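布拉尔汤姆赛德社区共享厨房项目阶段进展报告

报送：内格里（Nägeli）基金会项目管理部
项目负责人：Kanini Wanyama
报告日期：5月24日（星期日）

一、总体进展
本报告期内，项目按照资助协议推进，佩尔特登（Peltden）分点已完成水电验收并投入试运行，卡森（Cason）分点的租约正在续签。两处分点累计接待居民380人次，较原定计划略有提前。

二、餐具与台面配置
分点所需餐具以居民捐赠为主，经清洗、登记后统一存放，花色不求一致。破损件已按规定报废。

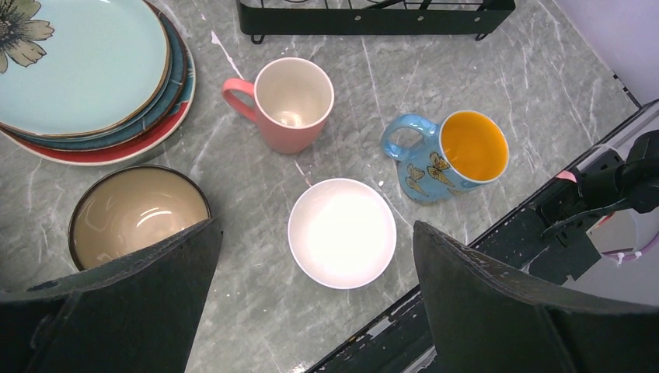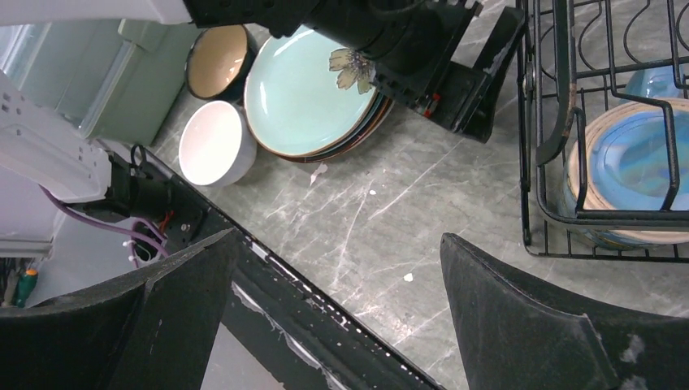
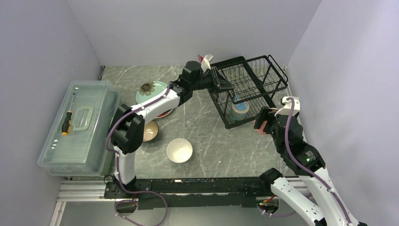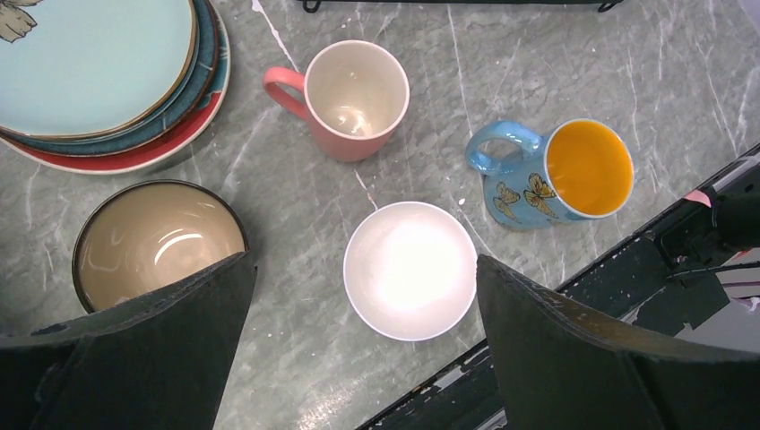

图一、图四：灰色大理石纹台面上的餐具，左上方为叠放的盘子。

三、经费使用
本期支出2,000元，用于购置消毒用品及印制食品安全手册，手册共印580册，已发放至各楼栋。设备维修费尚未动用，拟结转下期。各项票据已随财务附表一并报送。

四、存在问题
晚间时段预约集中，部分居民反映等候时间较长。佩尔特登分点排风噪声偏大，已与物业单位协商，对方答复将于下季度检修。另有少数捐赠登记表填写不全，现正逐户补录。

五、下阶段安排
一是调整预约时段，增设周末早间场次；二是完成卡森分点续租手续，并报贵部备案；三是组织食品安全培训，参训人员名单另行报送。

如对排风检修期间的停用安排有不同意见，请于收到本报告后十个工作日内函告我方。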